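I got to Catriona Menzies's place at 15 minutes past when I'd promised, and she'd already started lunch without me (fair enough!). Catriona teaches beginners to cook in the back of Veltska, the little grocery on our street, and I wanted to know how she gets people who live on cereal to make dinner.

"I don't start with recipes," she told me, pushing the bread my way. "I start with what they already like eating. One guy only liked noodles, so we did noodles until he got bored and asked me for a vegetable."

She learned from her grandmother, who cooked for a boarding house and never owned a measuring cup. Catriona owns plenty, but she keeps them in a drawer for the first few classes, and people get pretty nervous about that.

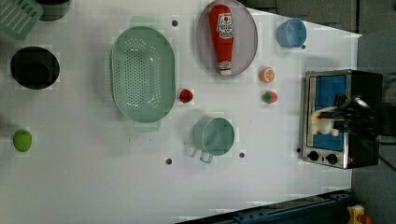 So what should a total beginner cook first?

"Soup. You can fix soup. Too salty, add water, too thin, leave it on for another 30 minutes and go call your mom."

I told her about my lentil disaster of last July and she laughed so hard she had to put her fork down. Then she wrote her own lentil recipe on the back of my parking receipt. It's on my fridge now, and I still need to buy cumin.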